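Moving the household backups off Pladia

2024-11-22

I finished moving our backups from Pladia to Findau this week. The old plan was capped at 300 GB and we had been sitting just under that since May, mostly photos and scanned paperwork.

The export was the slow part. Pladia hands you a set of zip archives with the folder structure flattened, so every path has to be rebuilt from a manifest file. The manifest listed 3,935 files. My first pass restored all but 2 of them, both with a colon in the name, which the target file system refused. I renamed them by hand.

For checksums I used Seltosura, a small command line tool that writes one hash per line and nothing else. Run it on the source, run it on the copy, sort both lists and compare. It is single threaded and reads the disk at whatever speed the disk allows. On the older drive that meant leaving it overnight.

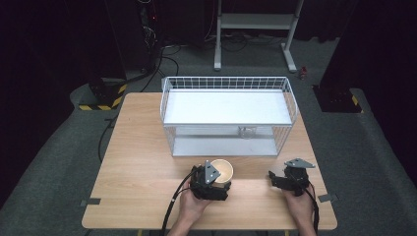
Dates were the other problem. The zip format stores modification times to the nearest two seconds, so a sync client that compares timestamps will decide half the archive has changed and upload it again. Findau has a setting for this under Advanced – "compare by content" – and it is off by default. Turn it on before the first sync.

I also looked at Khamphan, which is cheaper per month but charges for downloads. A full restore would have cost more than a year of storage.

Next job is the mail archive.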